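3.2 Gripper and Wrist Camera Setup

All trials were run on a single cell, built on a Husar arm bolted to a steel table. The arm itself needed little attention over the study. Most of the setup work went into the last part of the chain: the two gripper fingers, the camera at the wrist, and the way the fingers meet the tool. We describe it in some detail, as small changes in this area had a large effect on whether a grasp could be repeated from one day to the next.

The fingers are dark gray with flat faces and a slight bevel. We bought them as blanks from Zarkside and fitted them without any padding. Early tests in May used a rubber pad on each face, but the pads crept under load and had to be glued back after most sessions. Bare faces held their position better. They also slid on hard, smooth handles, so we moved the soft layer from the finger to the tool. Each kitchen tool with a thin or slick stem was given soft white sleeves where the fingers close. The sleeves slip on by hand and can be swapped between trials.

Finger alignment was checked at the start of every session. The operator closes the gripper at low force on a flat steel gauge and looks for light between the gauge and each face. If a gap shows on one side, the two mounting screws on that finger are loosened, the finger is pressed flat against the gauge, and the screws are tightened again while the gripper stays closed. The zero point of the gripper is then reset in the Cikell controller. Skipping the reset leaves the old closing width in memory, and the next grasp will be either too loose or too tight.

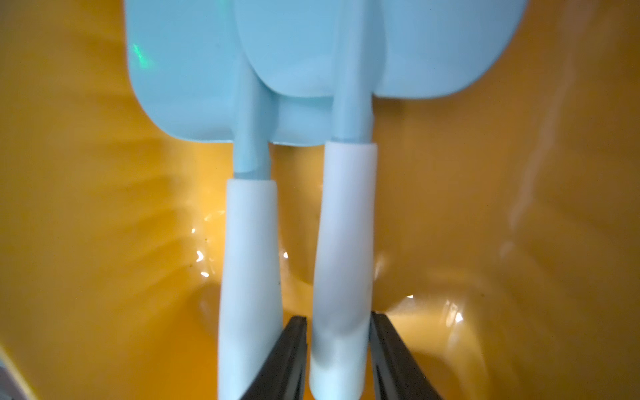
Figure 3. Wrist camera view with the fingers at the white sleeves of a light blue silicone utensil, in the orange-yellow bowl.

The camera bracket was harder to get right. It has to sit close enough to show the fingertips and the tool together, but any part of it that extends past the wrist plate can strike the rim of a container. We settled on a short bracket, printed by Binditz, that tilts the camera toward the point where the fingers meet. The tilt is locked with a set screw and marked with a paint line across the joint. A broken line means that the bracket has turned, and the camera must be calibrated again before any data is kept.

Shiny containers caused a separate problem. Bright reflections on a curved wall shift as the arm moves, and with automatic exposure the whole view would darken and recover in the middle of a grasp. We fixed the exposure by hand with a glossy container in place and left it there for all trials. Darker objects lost some detail -- a cost we accepted.

Sleeves were inspected after every 20 grasps and replaced if they had split or no longer gripped the stem. Fingers were wiped with alcohol at the same time. The camera cable was replaced once, after the outer jacket wore through at the wrist joint; the new cable was routed with a wider loop and gave no further trouble. Agustina Farías carried out the alignment checks, and Vasanthi Uddin repeated them independently before the final set of trials in July 2023.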